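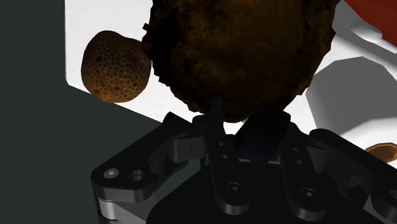 Grippers should be compared on the awkward stuff first, according to Viorica Ciobanu, and the smooth boxes can wait until somebody has a free afternoon.

Her view has shaped a new round of simulated gripper trials at Tokercombe, which today released the first results from its Dasdale comparison program. The program tests gripper designs against rough, rounded and uneven objects in a computer-rendered workspace before any hardware is ordered.

Posted in July by the Tokercombe newsroom

We use cookies to remember your settings. By continuing to read you agree to our cookie policy. Accept | Manage

Two designs were compared in this round. The first is a linkage gripper with jointed fingers on both sides of a central palm. The second, called Sunby, is a simpler parallel-jaw design with flat pads and a shorter stroke. Each gripper made 2000 simulated attempts under the same controller, with the same arm model and the same set of objects.

The object set was put together over the summer and has 53 models in it. Many have coarse or pitted surfaces and few flat faces. They vary in size from pieces that sit easily between two fingers to ones wider than the gripper can open, where the only choice is to push, tilt or support from underneath.

An attempt counted as a success if the object was lifted clear of the work surface and stayed in the grip while the arm moved to a second position. Objects that slipped, rolled away or were knocked into a neighbouring object were logged as failures and sorted by cause.

The linkage gripper had fewer failures on large rounded objects. Sunby did better on small ones, mostly in crowded layouts where the wider linkages bumped into nearby items on the way in. Across both grippers, 764 attempts failed because of contact with something other than the target, the most common cause recorded.

"We expected slipping to be the main problem and it wasn't," said Zahira Santoso, who leads the Dasdale program. "The fingers were often fine once they got there. Getting there was the hard part, and that has more to do with the outside shape of the gripper than with the pads."

Santoso said the results had already changed the team's plans. A version of the linkage gripper with slimmer outer plates is being modelled now, and it will be run on the same objects with the same starting positions so the numbers can be set side by side.

The camera was also looked at, although it was not the main subject of the round. A close view near the fingers gave the controller better detail at the moment of contact, but large objects often hid whatever was behind them. A fixed overhead view had the opposite trouble. The next round will test both together.

Control software for the trials was supplied by Lại, which also wrote the logging tool used to sort the failures. The controller was left at its default settings for both grippers. Tokercombe said some tuning would probably have helped Sunby on the larger objects, and a tuned run is planned.

The trials do not cover wear, dust or moisture, and friction values for the rough surfaces were estimated from similar materials. Tokercombe advises readers to treat the results as a guide to which design to test next, and to leave questions of service life to bench work.

Bench testing is set to begin once the slimmer linkage model is finished. A smaller group of physical objects will be used, chosen from those that gave the widest difference between the two grippers.

The object models, failure categories and summary tables are available from Tokercombe on request. Labs and manufacturers that would like a gripper considered for a later round can send a model file and basic dimensions to the Dasdale program office.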